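Packaging and Materials Handling, Unit 6
Flexible film packs for tissue products
Course notes, revised 9/18/23
Instructor: Emiliano Pastor

6.1 Scope

These notes cover the small consumer tissue pack as a packaged product: the film, the fold of the contents, the seals, the opening and the printed face. Rigid cartons were covered in Unit 5 and are mentioned only for comparison. Read the section on compression before the lab. The worksheet assumes it.

6.2 Contents and fill

Facial tissue is a low-density product. Most of the volume inside a pack is air held between plies and between sheets, and the stack behaves like a soft spring. It is compressed before wrapping and recovers part of its height afterward. The film must hold the remaining load without splitting at the end seals.

Two quantities are needed for the worksheet:

Free height: the height of the stack with no load and no wrap.
Packed height: the height of the finished pack, measured at the center of the top face.

The compression ratio is free height divided by packed height. A high ratio saves shelf and carton space but gives a hard pack in which the first sheets tear on removal. A low ratio gives a pack that slumps and loses its corners when stacked.

Interfolded sheets present the edge of the next sheet when one is pulled. Plain folded sheets do not, and the user has to reach into the pack. The first kind needs an opening centered over the fold line – an offset of even a few millimeters raises the pull force at one end of the sheet.

6.3 Film

The usual wrap is a thin polyolefin film, printed before forming. Gloss, stiffness and slip are specified separately. Gloss affects how the print reads under store lighting. Slip affects how packs slide over one another in the carton and on the shelf. A film with too little slip catches on its neighbors and wrinkles; one with too much makes a tall stack unstable.

Corners are rounded by the contents. The film has no shape of its own, so a pack that looks square on the drawing will have soft edges in the hand. Artwork should keep small text away from the edges for the same reason. The brand mark normally goes on a flat part of the front face, in a solid dark panel if the background print is busy.
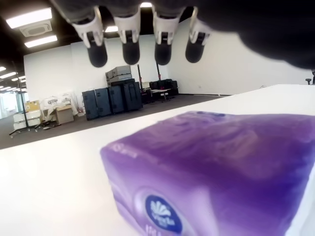

Joon-young Choo objected at this point in last year's session that a swirl or gradient print hides wrinkles better than a solid color does, and that the choice of artwork should therefore be counted as part of the film specification. The objection is fair. Print does not change the mechanical behavior of the film, but it does change which defects a shopper notices. For the worksheet, record print and film on separate lines and note any defect that is visible only in a plain area.

6.4 Seals and opening

A wrapped pack has one long seal and two end seals. The long seal is placed on the underside where possible. End seals are folded and tacked, and carry most of the recovery load of the stack.

The opening is a perforated line or a peel label. Perforations are specified by cut length and by the length of the uncut bridge between cuts. Long bridges survive shipping and are hard to open; short bridges open easily and may split in the carton. The Vullgate samples use a perforated line, the Nilel samples a peel label.

6.5 Lab procedure

Work in pairs. Each pair receives one sealed pack and one loose stack of the same product.

Measure length, width and packed height of the sealed pack.
Measure the free height of the loose stack after 30 seconds at rest.
Place the 256 g plate on the sealed pack and record the new height.
Replace it with the 1000 g plate and record again.
Remove the load, wait, and record the recovered height.
Open the pack and pull 17 sheets one at a time. Mark each as clean, torn or double.

Keep the pack flat on the bench for all height readings. Do not press the ruler into the film.

6.6 Submission

Hand in the worksheet and one height-versus-load plot per pair. Units go on both axes. Questions about the plates or the gauge go to Eun-seong Kong. Reading for Unit 7 is the Drotach note on bundle wrap, sections 1 and 2.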